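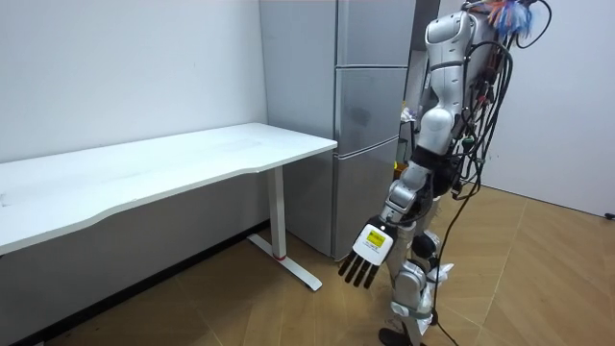
How long does it take before a sourdough starter is ready to bake with? Mine took 7 days to get lively and another week before I'd trust it with a whole loaf, and I've stopped wishing it would go faster.

I started this one back in May, in a jam jar, with rye flour from the mill at Hokgate and water from the kitchen tap. Day two it bubbled like mad and I ran around telling everyone. Day three it went completely flat! I nearly threw it out, but I remembered the same thing happening with my very first starter, in 2007, when I did throw it out (and then did it again, and again, until I ran out of flour and patience). So I kept feeding it, same time every morning, and by the end of the week it was climbing up the jar and smelled like green apples.

My feeding is about as plain as it gets:

- 1 spoonful of old starter
- 100 grams of flour, half rye and half white
- the same weight of water

Stir, put the lid on loosely, leave it on top of the cupboard. I used to fuss over water temperature and I've given that up. In July the kitchen is warm enough for anything, and the starter peaks before lunch if I feed it at breakfast.

The bread itself has been so much fun lately. I've been making one big round loaf at a time, with a long rest in the fridge overnight, and the crust comes out dark and blistered and crackles when it cools – I stand there and listen to it every single time. Last week's had a handful of toasted sunflower seeds in it and was gone by supper. The one before had walnuts, which turned the crumb a bit purple, and I loved it.
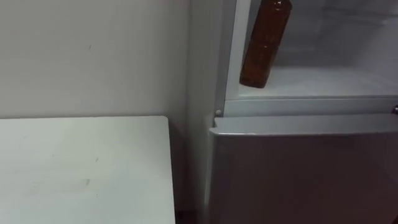
Aba Ayaaba wrote to me after the last post that I'm wasting good starter by pouring the extra down the sink, and that she fries hers in a hot pan with scallions and salt and eats it standing up. I tried it the next morning and she's completely right. It puffs at the edges, goes chewy in the middle, and takes maybe five minutes. I've had it with a fried egg, with leftover beans, and once with honey, leaving out the scallions.

So now there's a second jar in the fridge just for the extra, and I top it up all week. If it gets too sour I add a splash of milk before frying.

Next up is a pan loaf with oats, for toast. Kavinda Chowdhury has promised me his recipe and I'll post it with my changes once I've baked it twice. Feed your jars!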